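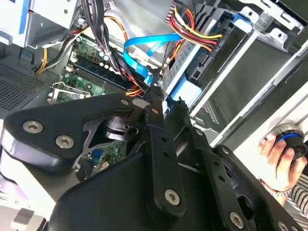
Old computers, a cold shop and very good biscuits

5/10/21

I'd been meaning to talk to Ama Quaye ever since my neighbour came home from her repair shop in Novstead with a desktop he'd been about to take to the tip. So last week I finally went, and she put the kettle on before I'd got my coat off.

Ama opened the shop in June, after years on the counter at Radebe. "I sold people new computers all day long," she told me. "Lovely people, and half of them only wanted to write letters and look at the grandchildren!"

Most of what comes in is slow, she says, and quite a lot of it is just full of dust. I owned up to never having opened mine (it's eight years old and lives under the stairs, next to the hoover). She pulled a face. "Turn it off, unplug it, take the side off and have a look. You don't have to touch anything. People are scared of the inside and it's mostly air in there."

Her business partner, Ionuț Mocanu, came through from the back at this point and helped himself to a biscuit. He does the data side, getting photos off drives that have packed up. His longest job took 48 hours and was for a woman in Sanisby who'd lost her wedding pictures. Did he get them back? "All but two," he said, "and she told me she didn't like those two anyway."

I asked whether there's any money in it. Ama laughed for quite a while. "There's rent in it. Some months there's rent and a curry."

They're open every morning except when Ionuț has football. I'm taking mine in next week, once I've dug it out from behind the hoover.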